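The Winter Number

The figure was 663, and Corina Văduva had carried it down from the third floor on a yellow note because the printer on three was out of toner. She put the note on Senthil Chacko's keyboard and waited for him to come back from the coffee machine.

"What's this?" he said.

"Storage at Kukorville. Million cubic meters. That's what's in the ground."

"The sheet says 1,000."

"The sheet is from May."

Senthil sat down and moved the note to the edge of his desk. He wrote speeches for the deputy minister and had done so for two deputy ministers before this one. The current one was Subbarao Pai, who was due to speak at a supply conference in Brusden the next morning, in front of the gas companies, the neighbors' energy people and whatever press could be bothered to take the train. Page three of the speech said the country would enter the winter with full storage. It had said so in every draft.

"Has he seen this?"

"Annapurna has. She said to give it to you."

He thought about that. Annapurna Amin ran the minister's office, and when she told people to give a thing to Senthil it meant she had not yet decided what she wanted to know about it.

"Did it leak out or did it never go in?"

"It never went in," Corina said. "Kuusisto had the injection contract through the summer. They bought for their own book instead and sold it south when the price went up. The contract lets them catch up later. It doesn't say how much later."

"Who signed that?"

Corina looked at the window. It had been signed under the last deputy minister, in a week when everyone was away, and both of them had been in the building.

He opened the draft. It was dated September 14, 2022, at the top, which was the delivery date, and below that was a line about the great honor of being in Brusden again. He scrolled to page three and read the sentence aloud. It sounded fine. That was the trouble with it. He had spent a good part of a morning getting it to sound that way.

"You could say 'adequate,'" Corina said.

"Is it adequate?"

"If it's mild. If Liredness stays on line and nobody upstream does anything stupid, you get to the end of February. If it's cold you get to the last week of January, and then you start making phone calls to paper mills."

"Which do you think?"

"I'm an analyst. I don't do weather."

She went back upstairs. He heard her on the steps for a while, because the elevator had been switched off in the afternoons to save power. That had been Pai's own idea and had gotten him a nice paragraph in the regional paper.

Senthil wrote four versions of the sentence. In the first one storage was adequate. In the second it was adequate for a typical winter. The third talked about a comfortable trajectory toward seasonal targets, and he deleted it right away. The fourth gave the number. He printed the first, second and fourth on the second-floor printer and took the later train to Brusden with the pages in his coat.

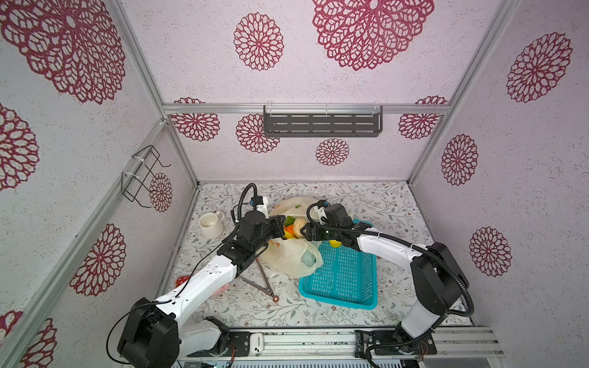
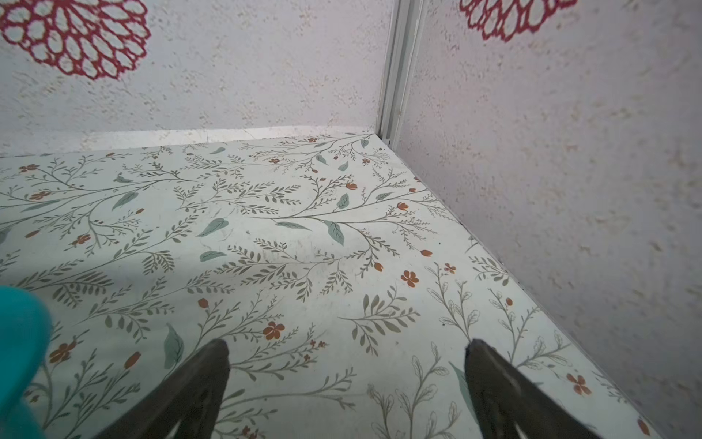
The hotel in Brusden had the heat on, though it was not cold out. Pai was in the breakfast room at ten at night with his shoes off under the table, eating toast. Annapurna sat across from him with two phones face down in front of her.

"Senthil," Pai said. "Tell me it's short."

"It's short. Page three has changed."

He laid the pages out. Pai read them in order, chewing. He was a careful reader, more careful than people gave him credit for, and he had been an engineer at a pumping station before he was anything else. When he got to the fourth version he put the toast down.

"Is this right?"

"Corina says so."

"Then it's right." He turned the page over as if there might be more on the back. "Who else has it?"

"Kuusisto, obviously," Annapurna said. "Yannick Aubert will have it too, if he doesn't already. He reads tanker schedules for fun."

Aubert was the neighbors' man. He was to speak directly after Pai, and there was a dinner planned for the two of them afterward, with a paper to sign about sharing gas across the border if either side ran short. The paper had taken more than a year. Nothing in it made either side publish its storage, but there was a paragraph about good faith that the lawyers had left in because they could not agree how to take it out.

"If I say it out loud, what happens to the price?" Pai asked.

"Goes up," Annapurna said. "Maybe 20 percent on the day. Then it comes back some."

"And people's bills?"

"The small suppliers buy month to month. So, yes. Theirs go up."

"And if I say 'adequate'?"

"Then nothing happens tomorrow."

Pai picked up his toast again and looked at it. A waiter came and asked whether they wanted anything else, and Annapurna asked for tea, and they all waited until he had gone.

"When I was at the station," Pai said, "we had a gauge that stuck. You had to hit it. The old hands would write down what it ought to say, and they were usually close, so no one fixed it."

Senthil waited for the rest of the story.

"What happened?" he said finally.

"They replaced it. Some inspector came." Pai shrugged. "I don't know why I thought of it. What would Aubert do, if he were me?"

"Aubert would say 'adequate' and call you first," Annapurna said.

Pai wiped his fingers on the napkin, one at a time. Then he held out his hand, and Annapurna, after a moment, turned over one of the phones and gave it to him.

Senthil got up to leave, but Pai waved him back into the chair. So he sat and listened to one half of the call. It was mostly greetings at first. Aubert had a new granddaughter. Pai asked her name and repeated it and said it was a good name. Then he gave the number, with the unit, and after that he did not say anything for a long time.

"No," he said. "No, I understand." And then, "Before Christmas, if they keep to it, but I would not build a house on it." And then, "I would rather you heard it from me."

He gave the phone back.

"He knew," Pai said. "He had it about forty too high. He wants to move the dinner to lunch, before the speeches. He wants the paper signed before I stand up."

"Why before?" said Senthil.

"So that when I say the number, he can stand up after me and say they'll cover it." Pai felt around with one foot for his shoe. "They want something on the pipeline fees at Liredness. Annapurna, how bad is that?"

"Bad," she said. "Not terrible. I'll need to wake up the finance people."

"Wake them up."

She took both phones out to the lobby. Her tea came and stood there. Pai pulled the fourth version toward him and read it again with a pen in his hand, and Senthil, who had seen many deputy ministers do this, got ready to lose his verbs.

"You have 'regrettably,'" Pai said.

"I can take it out."

"Take it out. And put in who had the contract."

"Kuusisto will have four people in the room."

"Yes. And put in that we signed it."

"You didn't sign it. That was before you."

"The ministry signed it. Say 'we.'" He wrote the word in the margin himself, in small square capitals, and pushed the page back across the table. "What time is lunch, if it's before the speeches?"

"Eleven, I suppose."

"That's not lunch," Pai said, and went up to bed.

Senthil stayed in the breakfast room and typed it in. It made the paragraph longer by a line and a half, and it pushed the bit about the great cooperation between the two countries over onto page four, where it looked thin by itself. He left it. Then he called Corina, who picked up on the first ring and was still at her desk.

"He's using it," he said.

"Which one?"

"The number. With the contract."

He could hear her moving papers around.

"Then I should tell you it's 661 now," she said. "They drew a little this evening. I was going to send it in the morning."

He changed the last digit, saved the file, and drank Annapurna's tea.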